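**Ticket 473 – Blog platform: scheduled posts not publishing, comment notices duplicated**

Opened: Fri 30 January
Site affected: Gilport community blog
Priority: Medium
Status: Resolved, monitoring

## Summary

The editors of the Gilport blog advised that posts scheduled for 6 am were remaining in the queue with the status "Missed schedule". Posts published manually were not affected. Subscribers had also received 2 copies of each comment notification. The site was moved to the Buvdale hosting cluster in the week before the report.

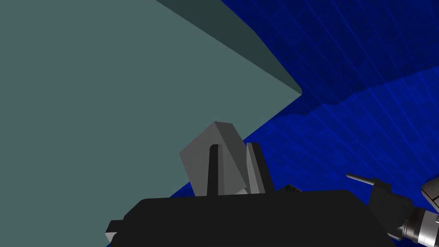
## Initial checks

- The site time zone was confirmed as correct in the dashboard.
- The editor role retained its publishing permission after the move.
- Twelve posts were found in the queue, the oldest being the blog's welcome post.
- The theme (Presulia) was at the current version. Reverting to the default theme made no difference.

The scheduler log showed no entries following the migration. The scheduled task had been copied to the new server but left disabled, which is the default setting on Buvdale for imported accounts. 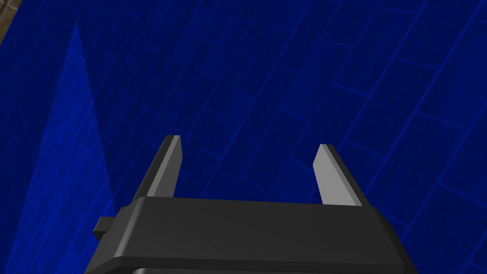
*Fig. 2 – Gripper housing, rendered view*

## Action taken

1. Enabled the scheduled task and set it to run every 12 minutes.
2. Released the queued posts in their original order, with publication dates unchanged at the request of the editors.
3. Cleared the page cache and rebuilt the RSS feed.

The first test post was published on time. The duplicate comment notices continued, and the ticket was therefore kept open.

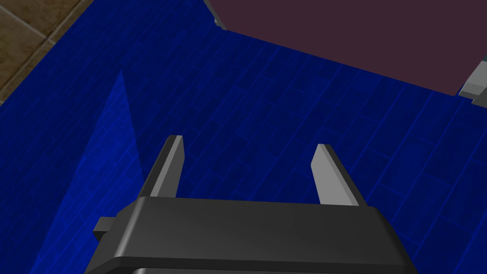 **Pryor Web Publishing – Client Support Desk**

The second fault was traced to the notification plugin. The old server had not been decommissioned and was still processing the subscriber list, so each comment generated one message from each server. The mail function on the old server has been switched off. A test comment on the welcome post then produced a single message.

One matter remains outstanding. The categories page loads slowly – nearly six seconds on first visit – and the delay appears to be related to the tag cloud widget.
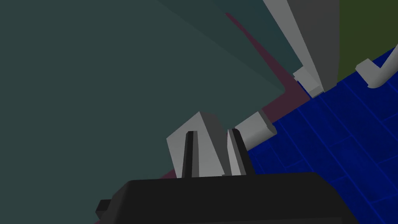 The widget has been disabled pending advice from the editors as to whether they wish to retain it. A plain list of categories can be substituted without changes to the theme.

## Notes for the client

Editors are asked not to reschedule any post that shows "Missed schedule" while this ticket is open. Please reply to this ticket with the post title and the time at which it was due to appear. The old server will be retained as a read-only archive until August, after which its contents will be deleted.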